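Culleck-Greifer mit Handgelenkkamera: Topf auf schwarzem Glas wird nicht zuverlässig erkannt

Ich teste seit März das Küchenkit von Culleck (Zweifingergreifer, Kamera am Handgelenk, Software Orunia 36). Aufgabe: dunkelblauen Topf vom rechten Brenner eines Gaskochfelds heben. Die Tiefenschätzung springt, sobald die Finger über der Glasfläche stehen. Abstand zum Glas laut Datenblatt mindestens 300 mm, bei mir 309. Liegt das an der Kamera oder an der Konfiguration? Lohnt der Aufpreis für das Modul Pondo?
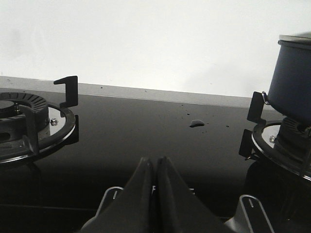 Ghislain Fehr, 28. April 2018

Schwarzes Glas spiegelt, und der matte dunkle Topf hebt sich davon kaum ab. Ich würde als Referenz nicht die Glasfläche nehmen, sondern die helle Leiste an der Hinterkante. Die Kontur des Topfs ist vor der weißen Wand deutlich besser zu trennen. Belichtung fest einstellen, Automatik aus. Außerdem die Fingerspitzen in Orunia maskieren, sie liegen mitten im Bild. Auch Tropfen auf dem Glas können Fehlmessungen auslösen, also vorher abwischen. Pondo rechnet nur schneller, an den Reflexen ändert es nichts.

Caroline Ndung'u

Hatte ich auch. Firmware neu drauf, dann ging es. Bei zwölf Versuchen ein Fehlgriff, Topf war allerdings aus Edelstahl.

Muriithi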